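Teaching by Hand: A Cheaper Way to Train Robots 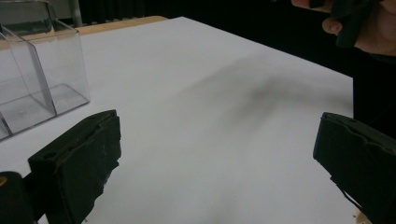
A hand-held gripper's view of the table, with a clear plastic container at upper left.

Lureneo, a small lab in Starkedport, trains its robots without using a robot. People do each task with a hand-held gripper, and a camera on the tool records it. The software, called Enusura, learns from those recordings.

The latest test used 80 recordings made over 4 afternoons. The trained arm then finished 3 tries out of 5. The lab wants to repeat the test in September with more recordings.

Comments

gautam_fan: Was 5 tries enough to say anything?

benchtop: Would like to see the misses too.

Related
Gautam Arm Gets a New Wrist
Starkedport Lab Opens Its Doors Saturday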